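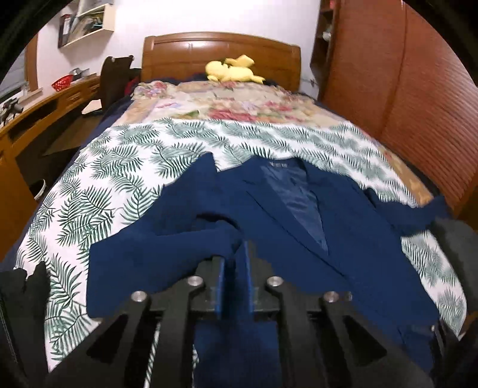 Stuart Dunmore
Working practice lead, Kukard

About us

Kukard writes the rules people follow when they collect handling data in other people's houses. Then we go and check they're being followed. Small firm, two rooms over a carpet shop, a van. We do our own collecting as well, mostly with hand-held grippers, mostly clothes and bedding. A navy blazer on a made bed is a fairly ordinary bit of work for us.

I've been asked to redo this page since the last one was written before we moved and still had the old phone number on it. So I'm doing it between visits. Apologies for the bits that read like notes.

How we started

Duggan came first. Duggan was a checklist, one side of paper, written for a laundry firm that wanted a folding machine and had been sent a batch of recordings it couldn't use. Half the garments were started already flattened. Nobody's shirt comes out of the machine flat. We went through the lot, wrote down what was wrong with them, and turned that into things to do and things to leave alone.

They asked for a second sheet. Then a care home supplier wanted it. Then we had a company.

The sheet has grown since. It's now called the Duggan Code, it lives in a ring binder and on everyone's phone, and it's on version 10. Older versions are kept. If you signed up to version eight and your work was done under version eight then that's what we check you against, please don't panic and redo everything.

What we do now

Write house rules for collecting teams. Train the people doing it. Check their recordings against the rules and send back a plain report. Sit in on home visits when asked. Some robot cell work too, guarding and signage and so on, but that's the smaller end and there are bigger firms for it. We'll tell you who, if you ring.

Last round of checking was 3,187 recordings. We passed 1,833 of them without a note. The rest had something written against them, and a note can be very minor - wrong garment word in the label, hand in shot for a second, that kind of thing. People see the two numbers and get gloomy. Read the notes first.

The Code, short version

The whole thing is available on request. These are the parts we get asked about most.

Homes

The person who lives there says yes to each room. A yes to the kitchen doesn't cover the bedroom.

They can change their mind at any point, including after we've packed up, and they don't have to say why.

Letters, prescriptions, family photos, school reports, anything with a name on: turned over or moved before recording, by the householder if they're in. We ask, they move it. We don't go through drawers looking.

Leave the room lived in. No clearing the shelves, no stripping the bed back to a plain sheet. Patterned duvet under a patterned blanket is what a lot of beds look like and a machine that only knows white sheets will be no use on any of them.

Shoes off. Put things back. If you moved a chair it goes back where the dents in the carpet are.

Clothes

Tailored things first thing in the visit, while people are fresh. A lined jacket is harder than it looks. Outer cloth goes one way and the lining slides off the other, and if you only catch the outer the whole front drags.

So: pinch a fold. Take enough cloth to hold both layers, and stop squeezing when it holds. Pads only on the fabric. Plates and linkages of the gripper stay off it, they will snag sooner or later.

No pulling on buttons, labels or pocket flaps to move a garment. Yes it works. We still mark it down.

Dark cloth on dark bedding, slow down. Fold edges are hard enough to see by eye.

If there's a sleeve hanging off to one side leave it there. Start from how the thing has landed. The straightening out is the part people want to learn from, and if you tidy before you start, it's gone.

Damage gets reported the same day, to the householder first and then us. Pulled threads count.

Grippers

Check the pads before each visit. Worn, split or lifting at a corner, swap them. Wipe between houses.

Bolts checked for tightness every Saturday by whoever has the kit that week, and written in the book. Not in the book means it didnt happen.

Open and close it fully a few times before touching anything. Grit in a linkage you can feel straight away.

Never hand it to a child. They will ask. They can look at it on the table with the grown-up there.

Labels

Say what you did in words the householder would use. "Blazer, picked up by the front edge" is fine. We had one team writing "deformable object manipulation type B" on everything, including a tea towel.

Label on the day. Memory is terrible, mine especially.

If a go went badly, keep it and say so. Dropped it, missed it, grabbed the duvet as well - all useful. A set with no misses in it makes us suspicious and we'll be in touch.

Who does what

Me: the Code, the training days, most of the arguments about the Code. I was a workroom supervisor at a dry cleaner's before this, eleven or so years of other people's suits, which is why the clothes section is so long and the section on kitchen things is frankly a bit thin. Being worked on.

The checking desk: four of us, taking turns. No one checks their own recordings. If two checkers disagree a third one looks, without being told what the first two put.

Visits: whoever lives nearest, with a second person always. Nobody goes into a house on their own, that one has no exceptions and never will.

Plorkeck

Plorkeck is the training flat. One bedroom, kitchen, bathroom, ordinary furniture, all second hand. Teams spend a day there before they go anywhere near a real home. Morning on manners and consent, afternoon on handling, then we read out the notes from somebody's old recordings (names off) and talk about them.

Bring clothes you don't mind being pulled about. A jacket if you've got one. We have a rail of them but they've been picked up so many times they more or less know what to do.

Next open days are in October. Places go quickly, email rather than phone please, we're out a lot. Tea provided. Parking is bad.

The Dotov list

Separate thing, gets mixed up with the Code. Dotov is our list of teams who've been checked and are up to date. Being on it means we've seen a sample of your recordings and sat in on at least one visit. It doesn't mean we've vouched for your robot, your company or your prices, and please stop putting it on brochures as if it does. One firm has had it on a van.

You come off the list if you go a year without a check, or if a householder complains and the complaint stands. You can come back on. Several have.

What we won't do

Sell recordings. The teams own theirs, ours go only to the client who asked for them.

Pass a set because there's a deadline. We get asked this about once a month, usually late in the afternoon.

Write a code for work we haven't done ourselves. Someone wanted one for hospital wards last year and we said no, we'd be guessing.

Householders

If a team has been in your home and something wasn't right, tell us, even if it seems daft. You don't need the team's name, the address and the time of day is enough for us to find the visit. You'll get a reply from a person, normally me. If you want your recordings taken out, say so in one line and we start that the same day. We'll write to you again when its done.

If you're thinking of having a team in, ask to see the Code before they come. They all have to carry it. If they go vague, ring us.

Getting in touch

Use the contact form, or the office line before noon. For a copy of the Code put "Code" in the subject and say whether you want it printed. Large print is available, takes a few days longer.

Corrections to the Code are welcome from anyone. Quite a lot of it came from people telling us we'd got it wrong, the sleeve rule included. Kitchen section especially - send us whatever you've got on pan lids.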